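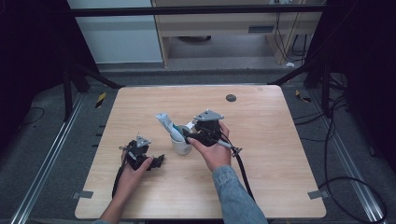 Re: [packlist] Count for the Bunard index
From: Kamrul Paul
Date: 1 August 2021

Ozan Sönmez wrote:
> I have gone through the Bunard index twice and I get 2,947 entries. The old
> printed list says 3,036. Did we lose a box in the move to Plistport, or
> was the printed list wrong? Also, do we want lettering in other scripts
> typed in, or just noted as present?

Ozan,

No box was lost. The printed list gave a number to every scrap, so a carton and its lid went in as two items, and the Kornetti soap wrappers got one number for the front and another for the back. I merged those when I typed up the first drawers. That should cover most of the gap. The rest I can't explain until I see the old cards, which are still at Roy.

I would leave 2,947 as the figure and put a note at the top of the file. Please don't renumber anything. People have cited the old numbers in letters and I still get asked about them.

On your second question, type it in if you can. A note saying "foreign text" is no use to anyone searching later. Put the lettering in the order it reads on the pack, and use a separate line for each script. If part of it is hidden or worn, use square brackets and don't guess. 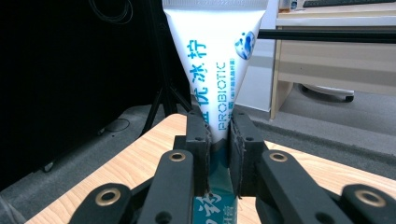 PROBIOTIC in blue capitals, with 益优冰柠 alongside.

For the type of lettering we only have three codes — solid, outlined and shaded. Hand-drawn letters go under whichever is closest. Color goes in its own column, in plain words. "Blue" is fine. The older entries have things like "Prussian" and "smoke" and I have been taking those out as I find them.

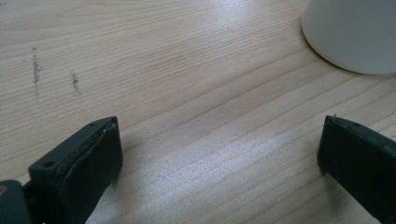

SEPTEMBER MAILING

The next packet goes out in September. I have room for 40 lines of wants and swaps, so keep them short. Send them to me directly and leave the list out of it, as the last round filled everyone's inbox.

Ozan, if you can do the drawer of tin labels before then, I will take the matchboxes.

Kamrul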